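Speaker notes — "What the Paint Remembers"
Gomham Local Crafts Evening, opening talk, starts 7:30
Funmilayo Sani

Say hello, thank Dendell for the room and the tea urn. Check that people at the back can hear. Start before the latecomers settle, they'll catch up.

I want to talk about wear tonight! Scratches, chips, dull patches, the shiny place on a banister where hands have gone for years and years. I love this stuff. I have loved it since I was a kid picking at the green paint on my grandmother's gate and finding cream underneath, and then a kind of brick red under that (she was not pleased).

SLOW DOWN HERE. Ask: who has something at home that's worn in a way they wouldn't want fixed? Take two or three answers. If it's quiet, tell them about my bread knife.

Main idea, part one. Wear is a record of use. A stair tread dips in the middle and a little to one side, and you can work out which way most people turned at the top. A kitchen table goes pale where the plates slide. When I measured the old counter from the Balogun bakery it was 78 inches long, and nearly all the damage was in one stretch at the till end. Coins, I think. All those coins pushed across!

Part two, and this is the bit I get carried away with, so watch the clock. Metal and wood wear so differently. Wood rounds off and goes soft at the corners. Painted metal holds on and holds on, and then it chips, and the edge of a chip stays crisp for a good long while. Flecks, pale lines, a scuffed floor where the load goes in. Working surfaces are my favorites, the ones that were never meant to be looked at.

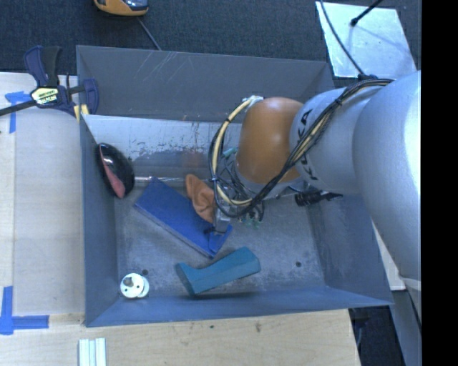 Osaze Usman thinks I'm too romantic about all this. When I ran through the talk with him he said that half of what I call history is just neglect, and that a good coat of primer would have saved most of my favorite objects. He has a point and I should give it to the room fairly. Rust is rust. If the thing holds water or holds up a roof, please paint it!

But there's a middle ground and I want to spend six minutes on it. You can stop damage without wiping out the marks. Clean gently, dry well, wax bare metal, leave the sound paint alone. On the Sastwood gate we kept every layer that was still stuck down and only treated the bare spots. It took most of December, with cold fingers the whole way through, and I'd do it again tomorrow.

Pass around the sample boards now. Start one on each side. Remind people they can touch them, that's what they're for.

If there's time: the rubbing exercise. Thin paper, soft crayon, rub over the back of your chair. You'll see dents you never felt. Paper is in the blue folder, crayons are in my coat.

Questions. Someone will ask about lead in old paint. Answer it properly: don't dry sand it, get it tested, keep kids away from the dust. Handouts are by the door.

Last thing, mention the next walk, meeting outside the Balogun bakery at 10 in the morning. Bring a flashlight and shoes you don't mind getting muddy.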